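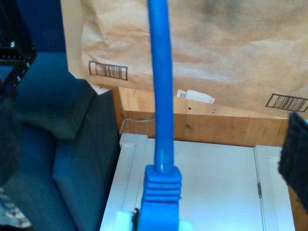
Blue network cable, boot end down, white cabinet behind

Hello all,

Vibeke Kjærgaard wrote:
> Does anyone still have the old parish newsletters from before we
> moved to email? I'm after the June one with the rhubarb cake in it.
> Also, is the hall wired yet for the family history evenings?

Vibeke, I do have them, a whole box under the stairs, and I've spent far too long this morning reading them with my coffee going cold (the letters about the church bell are a treat!). Your cake is on page 13, and my mother's pencil note beside it says to use less sugar, which I'd second.

As for the hall, Sólveig says the network will be ready by June, so we can look up the 1685 land register together on the big screen. Bring a cushion, those chairs haven't gotten any softer, and let me know if you'd like the newsletter mailed or dropped by your door.

Warmly,
Inger Briem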